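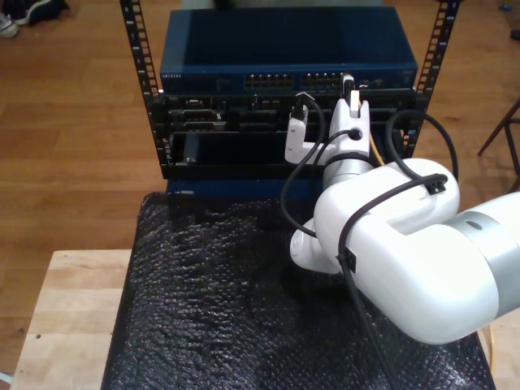
4. Comparison of Gripper Fingers for Cable Insertion

4.1 Setup

All trials were run in the Pindthorpe lab on one rack, with one arm and one parallel gripper. The rack carries a network switch whose RJ45 ports are reached from the front. The arm approaches from low down and holds the plug between its two fingers, so the wrist is close to vertical at the moment of contact. This pose was chosen after early runs in which the elbow came too close to the rack rails.

We compared two finger designs. The Erico finger is a hard printed part with flat inner faces. The Baptiste finger has the same outer length, but the inner faces are lined with foam and a strip of fibrous material. Both mount to the same gripper with the same screws. Changing from one to the other takes a few minutes, and the tool offset has to be measured again each time.

The controller, Mustach, was the same for both designs. It closes the gripper to a set force, moves the plug to a taught point in front of the port, and then pushes along the port axis until it reads a force limit or a travel limit. No search motion was used. We left it out because it would have hidden some of the difference between the fingers.

4.2 Mounting and work area

The arm base is bolted through a flange and mounting plate to a wooden table. An emergency stop box sits on the table past the plate.

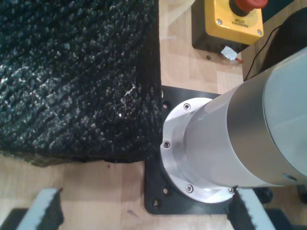
Figure 5. Arm base on its mounting plate, with the emergency stop box behind it. Foam-padded gripper fingers are at the bottom edge.

We checked the flange screws before each session. A wooden top is less stiff than a steel frame, and we expected some flex when the arm was stretched out. To limit this effect, the rack was kept at one distance from the base for the whole study. Results at longer reach may be worse than those given in this section.

4.3 Procedure

Each finger design was given 600 insertion attempts. Adi Teoh ran the Erico set and Tài Lương ran the Baptiste set, using the same written steps. A trial was scored as a success if the latch caught and the plug stayed in after a light pull. Trials stopped by the operator were scored as failures. Between trials the plug was placed back in the fingers by hand against a small stop.

We logged wrist force, gripper opening and arm pose for every attempt. Video from the wrist camera was saved but was not used by the controller. It served only to sort the failures afterward.

4.4 Observations

Most failures with the hard fingers came from a plug that was held at a slight angle. The hard faces kept that angle all the way to the port, and the push ended at the force limit. The padded fingers let the plug turn a little on contact. They also let it slide back under load, and in those trials the travel limit was reached before the latch caught. Raising the grip force reduced the sliding but wore the lining faster.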